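4.2 Reaching trials in the home workshop

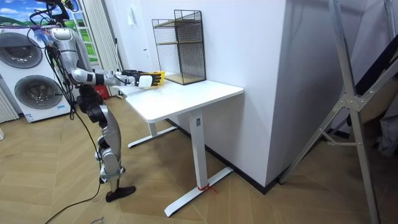 Figure 3. The Plarnon build at the desk, with an object in the gloved right hand.

Cable drag was the main source of error in the first build. Quang Châu ran 183 reaches in October, and the arm fell short in over 12 of them, mostly near the end of its travel. The cables still hang from the upper body and loop across the floor (Figure 3), so we kept the feet in one spot and had only the arm move. The wire-mesh organizer stayed at the back of the desk as a fixed obstacle — the planner treats it as a solid box. We then lowered the shoulder speed limit and repeated the set with the same starting pose. Two reaches fell short. Jaunzems suggests a longer harness with a clip at the hip, and we have not yet tested one.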